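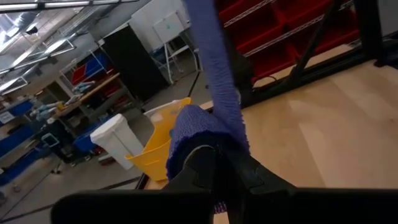 Heike Kleinschmidt wrote to us that she has washed her Guverbridge cloths every week since January and they still soak up a spill in one wipe, though the edges have gone fluffy and she would like a tighter hem. The hem has been changed. Cloths sold from 02/05/2024 onwards have a double row of stitching on all four sides.

## Guverbridge knitted floor cloth

A thick cotton cloth for mopping, wiping down and drying hard floors. It can be used by hand, wrapped round a broom head or fitted to the Savov flat mop. Sold in packs of 2.

**Order code:** 1836
**Material:** undyed or dyed cotton, knitted
**Size:** 47 cm square before washing
**Colours:** natural, grey, dark green, blue-violet
**Suitable for:** tile, stone, vinyl, sealed wood
**Not suitable for:** waxed or oiled wood, unsealed cork

### Before first use

Wash the cloths once at 60 degrees without fabric softener. New cotton has a light finish on it from the mill and won't take up much water until this has gone. Expect the cloth to shrink a little on the first wash and then stay put. The dark green gives off some colour the first two times, so keep it away from anything pale.

### Using the cloth

For ordinary mopping, wring it out well. A cloth that drips leaves streaks on tile and can lift the edges of vinyl. Fold it in four and turn to a clean side as you go, which gives you eight faces before it needs rinsing. For drying up after a leak or a boiled-over pan, use it flat and unfolded, let it sit for a few seconds, then lift by two corners.

Any floor cleaner that is safe for your floor is safe for the cloth, with the exception of chlorine bleach. Bleach weakens the cotton and the knit will start to open along the ribs.

### Washing and drying

- Machine wash up to 90 degrees
- No fabric softener, no bleach
- Shake out crumbs and grit first
- Line dry or tumble on medium

Hang it up between uses. A cloth left balled up in a bucket will smell by the next morning - a hot wash with a cup of white vinegar in the drawer usually clears it.

Loose threads should be snipped with scissors and left alone after that. Pulling one can run a ladder right across the cloth.

### Fitting to a mop

The cloth fits the Savov flat mop and the older Navon clamp mop. On the Savov, lay the cloth face down, set the plate in the middle and push the corners into the four rubber grips. On the Navon, fold the cloth in half first or the clamp won't close properly. It does not fit the Gerlach spray mop, which needs its own pad (order code 1688).

### Returns and spares

Unwashed cloths can be returned within 30 days. If a hem comes undone in the first year, send us a photo of the damage with your order number and we will post a new cloth. You don't need to send the old one back.

Single cloths are not sold separately at present. Customers with the Savov mop can order replacement rubber grips from the spares page, in sets of four.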